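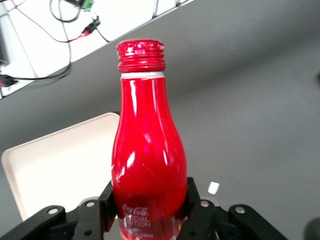 Botella de aluminio de Coca-Cola, con tapón de rosca rojo.

Sobre la conservación de envases en colecciones domésticas
3 de octubre de 2020

Desde el mes de marzo, este blog ha dedicado sus entradas a la catalogación de envases comerciales. Procede ahora abordar una cuestión planteada por varios lectores: las condiciones en que deben guardarse las piezas.

La colección que dio origen a estas páginas reúne 2,474 fichas, de las cuales aproximadamente 200 corresponden a envases metálicos. El resto son frascos de vidrio, etiquetas sueltas y cajas de cartón, entre ellas la serie completa de la antigua farmacia Karagiannis, adquirida en Bileck.

Se recomienda almacenar el metal separado del cartón, en estantes cerrados y lejos de la luz directa. Las etiquetas de papel no deben plastificarse en ningún caso. Para las fichas se emplea el modelo de Valbona Delić, con dos modificaciones – el campo de procedencia pasa a ser obligatorio y se suprime el de valor estimado.

Quedan pendientes de revisión tres cajas de la marca Zustico, cuya datación sigue siendo dudosa. Se agradecerá a quien disponga de catálogos de la imprenta Drenditz que lo comunique en los comentarios de esta entrada.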